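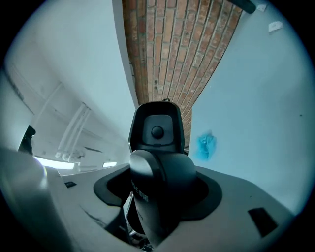

Figura 1. Plástico cinzento-claro e plástico preto num mesmo conjunto.

3.2 Composição da fração mista

A fração mista recebida na unidade de Climmont inclui invólucros, tampas, suportes e peças de encaixe provenientes de equipamento de pequeno porte. O material chega sem separação por polímero e, na maioria dos casos, com parafusos e troços de cabo ainda presos às peças. Durante o mês de abril foram pesados 1051 kg desta fração, dos quais se retirou uma amostra de 176 peças para ensaio individual. As peças com menos de 100 g foram excluídas da amostragem por não ficarem retidas no crivo de entrada.

A cor foi registada antes de qualquer limpeza, em três classes: clara, intermédia e escura. O cinzento-claro foi incluído na primeira. Quando uma peça reunia partes de classes diferentes (Figura 1), cada parte recebeu um registo próprio, e a massa só foi repartida depois da desmontagem. Este procedimento alonga a preparação, mas evita que um conjunto inteiro seja atribuído à cor da parte maior.

A identificação do polímero foi feita por espectroscopia no infravermelho próximo, com o protocolo Clitus descrito na secção 2.4. Das peças ensaiadas, 101 deram um espectro utilizável à primeira leitura. As restantes pertenciam quase todas à classe escura. O negro de fumo usado como pigmento absorve grande parte da radiação nesta banda, e o sinal refletido não se distingue do ruído do detetor. Para estas peças recorreu-se à separação por densidade em água e em solução salina, que permite isolar as poliolefinas mas deixa juntos o ABS e o poliestireno de alto impacto.

A sujidade superficial teve um efeito menor do que o esperado. Repetiram-se as leituras após lavagem e secagem, e a classificação manteve-se na generalidade das peças claras. Nas intermédias houve algumas mudanças entre ABS e misturas de ABS com policarbonato, que interpretamos com cautela, dada a proximidade dos espectros.

Os resultados da linha de Dultska, apresentados na secção 3.3, não são diretamente comparáveis. Nessa linha o material passa por um triturador antes da pesagem, e a informação sobre a peça de origem perde-se.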